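Vevstead Board Writer – Set-up and Daily Use
Section 4: Living with the arm at shift change

Revision of Friday, October 3, 2025. Replaces the sheet taped inside the cabinet door.

4.1 Before you start

This section is for line leads and anyone else who has to hand over a shift at the Vevstead plant now that the arm keeps the board. Section 3 covered power, network and the safety interlock. If the interlock lamp is not green, go back there and don't come here until it is.

The sales literature from Wunetti says the writer "frees your people from the board." I wrote most of this manual and I'd ask you to read that claim slowly. The old handover took a lead a couple of minutes with a marker. The new one takes no marker time at all, plus the steps below. Whether that adds up to a saving depends on the day, and I have stopped arguing about it with the people who bought the thing.

4.2 Loading the marker

1. Put the arm in HOLD at the pendant. Wait for the tone. The jaws will not open in any other mode.

2. Choose a marker with a straight barrel. Fat-barreled ones will go in, but the arm grips them off center and the letters lean.

3. Hold the marker by the upper end, tip toward the board. Press OPEN, set the barrel between the fingers, then press CLOSE. Keep your own fingers above the jaws.

4. Let go and give the marker a light tug. If it slides, open the jaws and start again from step 3. Do not pad the jaws with tape. Cor Vermeulen tried it in February and we spent a morning picking glue out of the left finger.

5. On the pendant, enter the barrel length from the tip to the lower edge of the jaw. The arm can't measure this itself. It believes whatever you type.

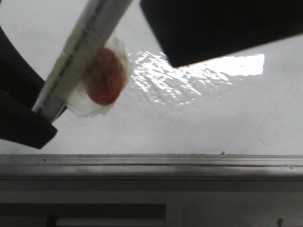 6. Press TOUCH-OFF. The arm lowers at its slowest speed until it senses contact, then backs away by 2 mm. Watch this part every time. A wrong number in step 5 will drive the tip into its own barrel, and a crushed felt tip writes a double line for the rest of its life.

7. Run the test stroke in the lower corner of the board and look at it from where you would normally stand to read. If you can't read it from there, neither can the incoming shift.

CAUTION: The pendant's "tip OK" message means that touch-off finished. It says nothing about ink. The arm will happily write a full handover with a dry marker and report the job complete.

4.3 Cleaning the surface

The arm writes only. It does not wipe, though the Olmedo add-on that wipes has been promised for two budget years running. Until we see one, a person cleans the board before each handover.

1. Put the arm in PARK and stand on the rail side.

2. Wipe from the top down with a dry cloth. For old strokes use the spray, then dry the surface completely before you release the arm.

3. Run a finger along the rail. Grit that collects there gets dragged back onto the board by the next cloth.

Note: Old strokes that have set into the surface look harmless until the arm writes a 6 next to one and the night shift reads an 8. If a mark won't come off, shift the text area on the pendant (menu 2, Layout) so the writing misses it.

Note: The ceiling lights cause glare on this board. Leads used to deal with that by writing lower down or a little larger, without thinking. The arm writes where the layout tells it. Walk the floor once at the start of your shift, look at the board from the press side and from the door, and move the layout if a line is lost in the shine.

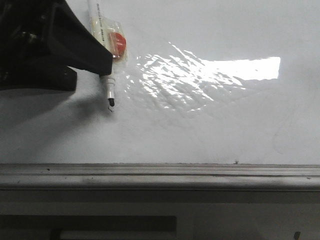

Figure 4-2. White marker at the gripper, tip down at the board. Check the tip from the side before starting a job.

4.4 Sending a handover

1. Type the handover at the lead's terminal. The limit is 16 lines. Anything longer is dropped without warning, from the bottom, where most of us were taught to put the urgent items. Put them first.

2. Read it over. The terminal corrects spelling and will turn part numbers into words if you let it. Switch correction off under your own login – it comes back on after each update.

3. Press SEND. The arm starts after a 30-second delay. Stay outside the yellow floor line until it parks.

4. Read the finished board aloud to the incoming lead. This step was left out of the first edition of the manual. Nermin Soylu put it back after a week in which both shifts assumed the other had read the board, and I am keeping it in whatever the next audit says.

5. Both leads sign the paper log.

CAUTION: Do not reach past the arm to add a word by hand while a job is running. If something has to go up right away, press STOP, wait for PARK, and write it yourself. Keep an ordinary marker on the hook by the door for this. You do not need permission to use it.

4.5 What has changed for leads, and what hasn't

The handwriting is better. That was a fair complaint about the old board and I'll give the arm full credit for it. The text is also saved, so maintenance can look up what was reported last Tuesday without asking three people.

The talking has gone down. Leads used to stand at the board together while one of them wrote, and a good deal got said that never went up on it: a bearing that sounded off, somebody new who needed watching. With the arm, the outgoing lead can press SEND and leave through the other door. Some do. Step 4 above is there to slow that down, and it works as well as any written step works at six in the morning.

Responsibility for what is on the board stays with the outgoing lead. The Merko service contract covers the arm, the pendant and the jaws. It does not cover a wrong number that was typed correctly.

4.6 Service interval

Have the jaws checked every 2000 jobs. The counter is on the pendant under menu 5. It resets to zero if the power is cut, so copy the figure into the paper log on the last shift of each week.

For fault codes, go to Section 5.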